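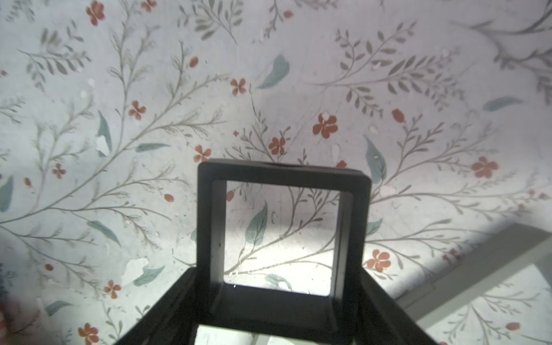 March 13, 2020

Spent the morning on the small square frames for the nursery corner, and I still can't decide about them! I want something that holds a paper insert without the insert sliding down behind the lip, and I want it to look OK on that busy floor mat. The black one has a clear window, so the gray branches and a bit of teal leaf come right through it, and I rather like that (I may leave one with no insert at all). The thick sides do make it look heavy next to the little red flowers. Brela in white would be softer, but I'd have to order it, and the last Brela order was placed in October and came with the wrong backs.

Search notebook Search

Moved on to the crib side. The rule for today was toys in the crib, paper things in the drawers, frames last. I keep wanting to start with the frames and then I have nowhere to put anything down, so: dolls first, whoever is reading this after me. The blanket stays in the crib whatever happens, it goes flat again by itself if you leave it alone.

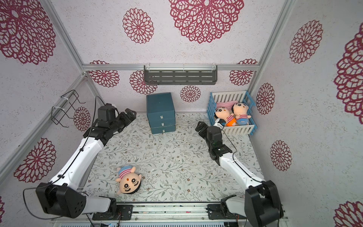

Crib corner and teal drawers. One doll still on the mat.

The wallpaper is the Echeverría sample, the crimson flower one, and I've come around to it. On the swatch it looked like a tablecloth. On three sides with the light blue crib in front it's much calmer than I feared, though I'd still try a plainer floor under it. The Brakanside vinyl in cream is on my list (262 on the order sheet, we need 3 rolls if we do the hallway piece as well). Ask whether they do returns on opened rolls.
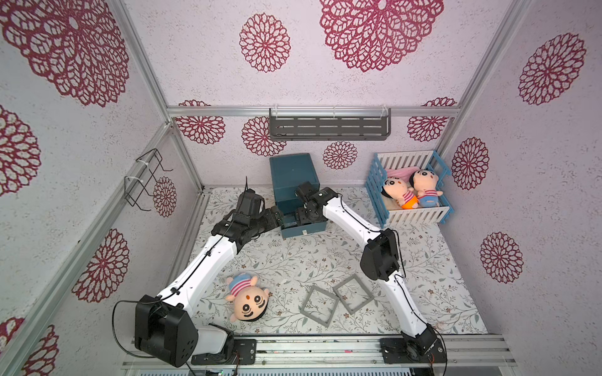
Same goes for the shelf question, which I've been putting off. I'd like the frames to end up on a shelf and have the drawers keep the inserts, cards and spare clips, so the box only has to open for small flat stuff. Labels to be redone, I can't read my own writing on the old ones. Evex sells a 16 mm sticker roll that ought to fit, and I've got half a roll of something wider in the desk if not (too wide, I bet, but trim it).

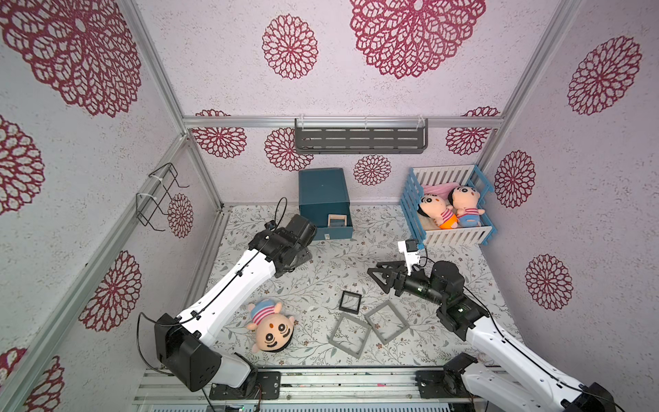
Frames out on the mat, two dolls in the crib, third on the floor.

Still to do: pick a frame color, cut new inserts, email about the vinyl. And bring the good scissors back from upstairs!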